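## 5. Running the open-day demonstration (PC teardown cell)

This section covers the Plinumport cell when it is set up for visitors. For normal bench work, use Section 4. The demonstration program is shorter than the work program, runs at a lower speed and stops at more points so that the operator can talk.

The steps were written for the open day in October and checked by Vernon Hiebert at the Zemovham workshop. If your cell has the older Halás controller, the menu names differ slightly but the order is the same.

### 5.1 What you need

- One desktop computer case, side panel removed, cables still in place
- The demonstration program, number 494, loaded on the controller
- Hex keys from the cell drawer
- Floor tape and the rope stand
- A second person to stand with the visitors

Do not use a case that has been plugged in the same day. Take the coin battery out and leave the power supply switched off at the back. Check the inside for loose screws, and shake the case gently over the bench if you are unsure.

### 5.2 Before visitors arrive

1. Switch on the controller and wait for the ready light. It can take a few minutes if the room is cold.
2. Home the arm. Keep the bench clear while it moves.
3. Check the gripper screws with a hex key. They should be snug. Do not force them.
4. Set the case inside the extrusion frame with the open side facing the gripper. Push it against both stops.
5. Clamp the case. Pull on it by hand to be sure that it does not slide.
6. Select program 494 and set the speed to 20 percent.
7. Run the program once with no visitors present. Watch the whole run.
8. Put the rope stand on the taped line, 5 feet from the bench.

> **Note:** If the wrist camera view is dark on the monitor, turn on the bench lamp before you change any camera settings. The exposure was set with the lamp on.

### 5.3 Giving the demonstration

1. Let the group settle behind the rope. Groups larger than 20 should be split in two.
2. Show the stop button and say what it does. The second person should stand within reach of it.
3. Press **Start**. The arm moves to the wait position above the case and holds.
4. Explain the job: the gripper reaches down between the cables to get at a connector without pulling on anything else.
5. Press **Continue**. The arm lowers into the case and holds again at stop 2.
6. Point out the parts on the monitor. Visitors usually ask about the cables first, so begin there.
7. Press **Continue** to close the fingers, then once more to lift.
8. Wait for the arm to return to the wait position before taking more questions.

The full run has a cycle time of 68 seconds, not counting the holds. You can hold at any stop for as long as you like. The arm will not move on until the button is pressed.

> **Caution:** Only the trained operator may reach past the rope. The operator may steady the frame by hand during a hold. Take your hand off the frame before pressing **Continue**.

### 5.4 Checking the reach position

Use the wrist camera view to check the gripper during a hold. You should be able to see the fingers and the cables near them at the same time. If a cable is caught between a finger and the case wall, press **Stop**, raise the arm by hand control, and move the cable aside. Thin wires are easy to miss against the black parts of the gripper, so look twice.
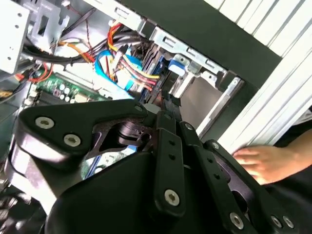 *Figure 5-1. Wrist camera view: gripper inside the open case, hand on the white frame beam at right.*

If the gripper comes down too far to one side, the case is probably not against the stops. Unclamp it, push it back into place and repeat step 7 of 5.2. Do not correct the position by editing program 494. The Purken cell uses the same file, and a change made at one site is copied to the other overnight.

### 5.5 After the last group

1. Send the arm home and switch off the controller.
2. Unclamp the case and return it to the shelf with its side panel.
3. Set the speed back to the value written on the card inside the controller door.
4. Note any stops or missed grips in the cell log, with the time of day.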